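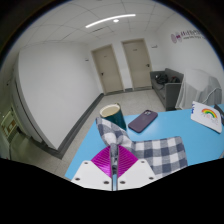
How often should a kitchen cloth be washed? After a day of real use, and sooner if it has touched raw meat or been left in a heap by the sink.

Most of us stretch it. A week, easy. Longer when the thing hangs nicely and doesn't smell. I asked around the office and got shrugs, one confession, and a colleague who irons hers. Irons them!

So, cloth. The most used thing in the house and the least thought about. I've spent a month on it and my own kitchen drawer is now unrecognizable.

Started in Griltmont, at the linen shop behind the old bus depot. Narrow place, two rooms, shelves to the ceiling. Gearóid Mac Mathúna has run it long enough to have strong feelings about fabric softener. (Against. It coats the fibers and the towel pushes water about the plate instead of drinking it up.) He does his inventory by hand every February and keeps the total on a card taped inside the door: 3,256 pieces last time, napkins included.

"People buy a towel for the color," he told me, folding the whole time. "Then they complain it doesn't dry. Feel it first. Wet your thumb if you have to."

I wet my thumb. Linen took the water straight away, the cheap cotton sort of thought about it. New cotton often has a finish on it from the mill, so it needs 2 or 3 washes before it does its job. I never knew that. I've thrown towels out for it.

**What to buy**

Flat weave for glasses. Waffle for hands and spills, it holds a lot and dries fast between jobs. Terry for the floor and the dog. Checks are the old standby, and Mac Mathúna sells more of them than anything else, mostly as they hide tea. Plain white shows everything but can take the hottest wash, which some cooks swear by.

Four good ones on the go, he says, and four in the drawer. The rest is clutter.

The Varent people would disagree. Varent sells by subscription, a fresh bundle through the door each season, and their catalog runs to more kinds of cloth than I have jobs for. Nice stuff. The Fagerlund range is plainer and costs less, and mine have held up better, though the hanging loops came off both within weeks. Sew them back on with doubled thread before you lose them. A Zurkeck half-linen was the best of the lot for wine glasses. Pricey. I bought one and hide it from the family.

**Washing**

Hot, with ordinary detergent, not too much of it. Don't cram the drum. Keep them away from fleece or you'll be picking fluff off your forks. Greasy ones get a soak first, hot water and a spoon of washing soda, an hour or so while you do something else.

Drying matters more than I thought. A damp cloth balled up on the counter is where the smell comes form. Spread it over a rail, full width, or the oven door if that's all you've got. Outside is best. My grandmother threw hers over the hedge and they came in stiff as card, and smelling of nothing at all.

**When to give up**

Holes don't matter much. Thin is fine, thin is often when they get good. A smell that survives a hot wash and a day on the line, thats the end. Cut it up for shoes and windows.

Mac Mathúna still dries his cups on a cloth his mother hemmed. He wouldn't sell it to me. I did ask twice.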